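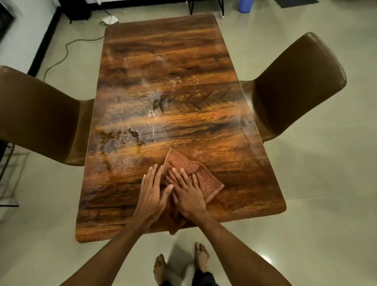 Plirketton Packaging and Crating
Minutes of the April production and sales meeting

Reginald Ostrowski opened the meeting at 8:40 in the upstairs room and thanked everyone for coming in ahead of the shift, especially the folks from the packing floor who had been here late the night before finishing the Ditar order. He asked that the thanks be put in the minutes, so here they are, with feeling.

Minutes of the March meeting
Read and accepted with one correction. The line about hinge stock should have said that the short hinges were back-ordered. The long ones have been on the shelf the whole time, and the stockroom would like that known.

Ditar shipping crates
The crates for Ditar went out on time and the customer has signed for them. Reginald read out part of the email that came back, which was very kind about the labeling and a little less kind about the lids. Two of the lids were stiff to get on when the crates were full, and their receiving people had to lean on them. We talked about this for quite a while. The general feeling was that the lids were cut to the drawing and the drawing did not leave enough room for the gasket once it was glued down. Ludger Lindemann said he had wondered about that when the drawing came through and was sorry he hadn't spoken up, and several people said they had wondered too, so we can all share that one.

It was agreed that the drawing will be changed before any repeat order and that we will offer to replace the two stiff lids at no charge. Reginald will write to Ditar himself.

Stemico instrument boxes
Stemico would like a returnable box for their bench instruments, something that can go out to a customer, come back, and go out again without looking like it has been through a war. They are asking for a sample first. Their instruments come in two sizes and they would prefer one outer box for both, with a change of insert inside.

Ludger brought along a drawing and passed it around. His idea is corrugated plastic for the outside, with a tray at the bottom for the cables and paperwork. There was a good discussion about handles. Die-cut hand holes are cheaper and don't snag on anything, but they let dust in, and Stemico has mentioned dust more than once on the phone. Riveted straps were suggested, and so was a plastic grip like the one we used on the Sauerland boxes. Ludger will make up one sample with straps and one with grips so the customer can pick them up and see for themselves.

The question of price came up, as it does. Sales would like to give Stemico a number soon. Reginald asked that we hold off until the samples have been built and timed – we have been caught before by quoting from a drawing, and he would sooner be a few days late with a price we can live with.

Sauerland repeat order
Sauerland has asked for 40 more of the divided boxes, same as last time except that they want the dividers to lift out in one piece. This is a small change on paper and a bit of a nuisance on the floor, where the dividers are slotted together by hand. The packing team tried a few ways of tacking the corners and liked hot glue best. Tape was quicker but looked untidy, and we all agreed that Sauerland notices that kind of thing (bless them).

Approved to go ahead with glued corners. Delivery date to be confirmed once the sheet arrives.

Cutting table
The cutting table is due for its blade change and a cleaning of the rails. Ludger asked for a half day with no jobs on it, and after some back and forth between him and sales he was given an afternoon, starting at 2. Please don't leave sheet stacked on the table the evening before. Offcuts big enough to be useful should go in the rack by size, and the rest in the recycling cage, which has been getting a mixture lately. Foam and cardboard can't go in together. The hauler has sent a load back once already and will charge us if it happens again.

Samples shelf
A long overdue subject. The shelf by the front office holds samples going back years, many with no tag, and visitors tend to pick up the oldest and saddest one. We agreed that anything without a customer name or job number will be offered around the shop first and then recycled. If there is a box on that shelf you are fond of, please come and get it before the next meeting. Reginald has already claimed the little trombone case and will hear no arguments.

Other business
A request was made for a second tape gun at the far packing bench, so people are not walking the length of the shop to borrow one. Approved on the spot.

The rain came in under the dock door again. The landlord has been called and says a new seal is on order. Until then, finished goods should stay up on pallets and well back from the door.

There was a warm round of applause for the night crew.

Actions
Reginald: letter to Ditar, call to the landlord about the door seal.
Ludger: revised lid drawing, two Stemico samples, cutting table maintenance.
Sales: delivery date for Sauerland, Stemico price after samples are timed.
Everyone: samples shelf.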